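From: Deok-su Hyun
To: Fomcombe Textile Conservation and Laundering List
Subject: Re: [fomcombe-textiles] Shrinkage figures, plain weave cotton, second wash

On Thursday, Busisiwe Van der Merwe wrote:

> I have run the striped tea towel stock through the first wash at 40 degrees
> and I am getting lengthwise shrinkage well above what the mill sheet says.
> Widthwise it is close to nothing. The second wash barely moves it. Is this
> the finish coming out, or is it relaxation shrinkage, and does it matter
> which for the purposes of setting a cutting allowance?
>
> Also, does anyone on the list still mark with thread? The pen I bought from
> Wasero went brown in the dryer.
>
> Busisiwe

Busisiwe,

Relaxation, almost certainly. Plain weave cotton of that weight is held under warp tension on the loom and again through finishing, and the length is more or less borrowed. First time it gets properly wet without tension, the warp crimp recovers and the cloth shortens. The weft was never under the same load, so the width has little to give back. A finish coming out would change the hand and the mass per unit area more than it changed the ratio between your two directions. Weigh a conditioned swatch before and after if you want to be sure.

For a cutting allowance it matters a little. Relaxation shrinkage is mostly finished after the first wash, so you can pre-wash the piece goods and cut to size. Progressive shrinkage from tumble drying carries on for several cycles and pre-washing once won't clear it. If your second wash was line dried and your first was tumbled, you have changed two things between readings and I would repeat the pair before setting anything.

On the measuring itself. Most of the disagreement we get on this list comes from how the cloth is laid out and very little from the wash. My routine, for what it's worth:

Condition flat overnight, same room as the first reading. I don't have a controlled cabinet and don't pretend to; I write the room temperature and humidity on the sheet and leave it at that.

Lay the cloth on a smooth surface that contrasts with it. Lift and lower to take out ripples. Don't stroke it flat with the hand, as you will stretch it along whichever direction you stroke.

Measure between marks, never hem to hem. Hems shrink at their own rate because of the sewing thread and the doubled layer, and they will pull the edge into a shallow curve.

Take three readings in each direction and average them. If one reading is well off the other two, lift the cloth, lay it again and repeat all three.

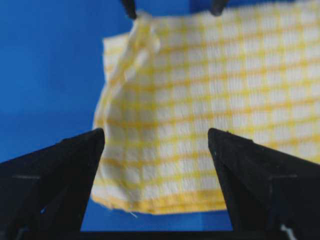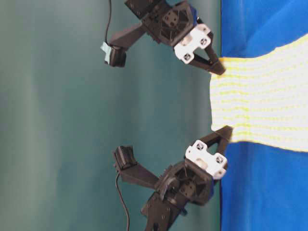
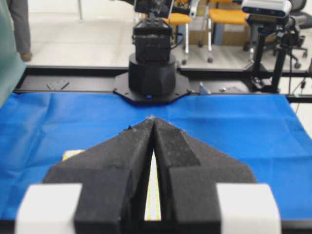

Yarn-dyed stripes are worth a separate note. The coloured ends may come from a different yarn lot than the white ground, and have been through a dye bath already, so they have done some of their shrinking on the package. If the ground then shortens more than the stripe, you get a slight pucker along each stripe after the first wash. It is not a fault in the laundering. It does mean that a reading taken along a stripe and a reading taken between stripes can disagree, and you should record which you did. I take mine in the ground, midway between stripes, unless the stripes are too close together to allow it.

Skew is the other one. Fold the towel corner to corner after each wash and see whether the edges meet. If they met before washing and don't now, the cloth was pulled straight in finishing and has gone back to where it wanted to be. Your length figure is then measured along a line that no longer follows the warp, and will read low. Pull a thread, or follow a stripe if there is one, to find the true warp direction and measure along that.

As to marking: yes, thread. Fine polyester in a colour that isn't in the cloth, one small stitch at each point, tied off loosely on the back. Cotton thread will shrink and drag the mark. Sun-ja Woo used to recommend laundry pen dots and may still, but the heat-fixing types vary by batch and I have had the same browning you describe. I haven't tried the Wasero pen. Yu-na Koo has a method with a punched card template that puts the stitches in the same position on every piece, and I'd suggest you ask her to repost it, as the archive copy has lost its diagram.

Two corrections to the April digest while I am writing. The table credited to me for the Kivitz drill samples should be credited to Dong-hyun Hong, who did the washing and the arithmetic. And the mass given for those samples, 124 grams per square metre, was the loom-state figure. The finished cloth will be different and should be weighed before anyone relies on it.

Lastly, the mill sheet. Look for the test conditions in the small print. A good many quote a figure for a single cold wash dried flat, and a 40 degree wash with a tumble dry will never agree with that. If the sheet doesn't state the wash temperature and the drying method, I would write to the mill and ask before disputing the figure. They generally answer.

Please send the raw readings when you have them, before averaging, and note the drying method against each.

Deok-su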